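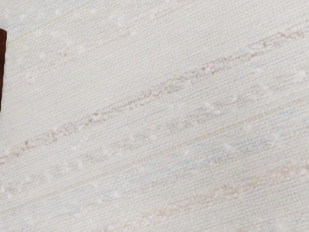
Notebook, drawer task, June

Started at 2 in the afternoon, after Petrică got the Cindari build to stop complaining about missing textures. I have been putting off writing this up all week, and by now there is enough of it that future me will be cross if it isn't on paper, so please forgive the length.

The question for this round is still the one Maricica asked at the whiteboard: when we train the drawer policy with the wrist view as well as the room view, does it really use the wrist view, or does it coast along on the room view and treat the other as decoration? My money was on coasting. Her money was on "depends what the wrist is looking at," and I am sorry to say that she is usually a better gambler than I am.

Method, so I don't have to dig for it later. Same room for everything, the Zuststead one with the star tiles and the big pale rug, same cream cabinet. We took 42 simulated episodes of the arm working the drawer and ran the trained policy on each of them twice, once with both views left alone and once with the wrist view swapped for a frame taken from some other point in the same episode. If the policy doesn't care, the predicted motion should barely move. We log the difference at each step and call it the swap gap (Petrică wanted a grander name, but swap gap is what's in the code now and I'm not renaming it).

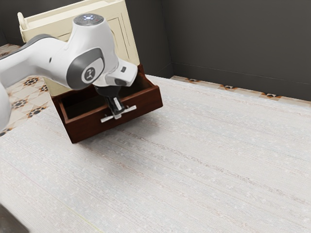 Fingers closed on the bar handle, drawer out over the rug. Room view.

Most of my afternoon went into moments like this one, with the gripper on the handle. I had expected the gap to be large all the way through the grasp, and in fact it is large on the approach and then sinks nearly to nothing once the fingers have closed. Which makes sense if you sit with it for a minute! With the handle held, the rest of the job is mostly a pull in a known direction, and the room view gives plenty to go on.

Then there is the rug. When the wrist view holds little besides weave, the policy gets oddly confident about small sideways corrections, and in 22 of the episodes the swap gap jumps at exactly those steps. I think it has learned to read the stripes as a sort of ruler. They run the same way every time, we have never once changed the rug or turned it, and a patch with a brown stripe in it looks quite different from a patch of plain ivory. So the wrist view is being used after all, only for something we never meant to teach. Maricica was very gracious about this and only said "depends what it's looking at" twice.

I went back and forth over whether to count that as a bug. A person might well steer by the rug too, if the rug never moved. But Andgate want the policy to carry over to their own rooms, and I can't see it surviving a change of floor as things stand. I'd like to know how bad it is before we start fixing anything.

One mistake of mine, for the record. My first pass drew the swapped frames from the whole episode, including steps right next door to the original, so plenty of the swaps were hardly swaps at all and the gap came out too small. I've put in a minimum spacing and rerun the lot. The old plots are still on the Yensuk share in the folder marked OLD, please don't use them.

To do:
- Turn the rug and rerun with the policy untouched. Petrică says this is a one-line change, so I am setting aside a morning.
- Plain rug version, no stripes at all.
- Retrain with the rug pattern shuffled per episode, and compare swap gaps on the approach only.
- Ask Maricica whether she still has her script for lining up episodes by the moment of grasp. Mine does it by step number and it's clumsy.

Reruns are going now and the queue looks short. I'll add the approach plots under this entry when they come through.

Last updated: June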